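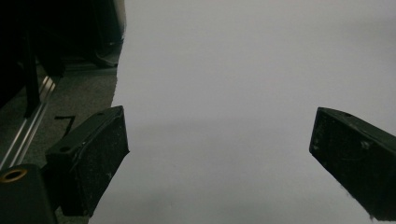
Goalkeeper distribution under pressure: a study of short and long restarts in one semi-professional side

Ľubica Procházka and Crisanto Enriquez
Submitted 26 Nov 2020

1. Background

Andcombe play in a regional semi-professional league and changed their approach to goal kicks in May, when the new coaching staff asked the goalkeeper to play short to either centre-back whenever possible. The change followed the law amendment that allows a teammate to receive a goal kick inside the penalty area. Supporters of the club have blamed the policy for several goals conceded. This report examines whether short restarts led to a loss of possession more often than long ones, and where on the pitch those losses took place.

2. Method

We coded 10 league matches from full-length recordings supplied by the club. Each restart from the goalkeeper was logged, including goal kicks, throws and kicks from the hand. Back passes were left out because the goalkeeper often had only one option available. This gave a sample of nearly 200 restarts.

A restart was classed as short if the first receiver was inside Andcombe's own third, and long if the ball first came down or was contested beyond that line. Possession was treated as kept if Andcombe still had the ball 10 seconds after the restart, or had won a throw-in or free kick in that time. Pressure was recorded as high if at least two opponents were within the attacking third when the ball was played, and low otherwise.

Both authors coded the first two matches separately. Most disagreements concerned whether pressure was high or low, as the recordings follow the ball and the position of the second forward had to be judged from the following seconds of play. The remaining matches were divided between us, and doubtful cases were marked and viewed together.

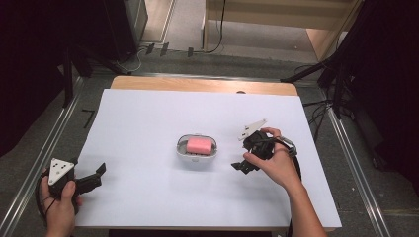 3. Results

Under low pressure, short restarts kept possession in almost every case. Long restarts under low pressure were rare, and most of them came in the last few minutes of matches that Andcombe were winning.

Under high pressure the difference was smaller. Short restarts still kept the ball more often than long ones, but losses occurred much closer to goal. Six of them led to a shot within the next two passes. Four of those six came from the left side, where the centre-back is right-footed and tended to turn inside towards the pressing forward.

The away match at Drorthorpe was an outlier. Drorthorpe pressed with three players from the first whistle and Andcombe went long for most of the second half. With that match removed, the proportion of long restarts falls noticeably, but the order of the results does not change.

4. Discussion

The findings give partial support to the short policy. It retains possession, though the cost of each failure is higher. A simple count of possession kept does not capture this, and a measure weighted by pitch position would have been more suitable. We did not have enough shots in the sample to build one.

The effect of individual players could not be separated from the effect of the policy. The same goalkeeper started every match, and the left-sided centre-back was replaced only once.

5. Limitations

The recordings came from a single raised position near the halfway line. Restarts taken quickly after a stoppage were sometimes missed, and these were excluded. Weather and pitch condition were not recorded. The heavy surface at Drorthorpe may have affected the choice to go long.

6. Further work

A second season of data would allow comparison between goalkeepers. The coding sheet should also record which foot the first receiver used, as this was added too late to be applied to the earlier matches.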